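2018-03-28
By Pramila Rathore

Gripper trials have been keeping the lights on late at the Kurkholm workshop, where Khoa Ông and Aarti Semwal are comparing 2 sets of fingers on the same white arm, one blocky and one slim, and having a lovely time of it by the sound of things.

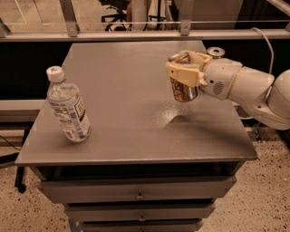 The blocky fingers holding a can over the grey test table.

Each set gets 200 lifts, with cans and water bottles taking turns. "Cans are friendly, bottles have moods," Aarti told me over a cuppa, adding that she has a soft spot for the blocky pair but won't be picking a favourite until the slim ones have had their go. They were 56 lifts in when I called by.

Results will go to Nanna Egilsson at Perkgate in April.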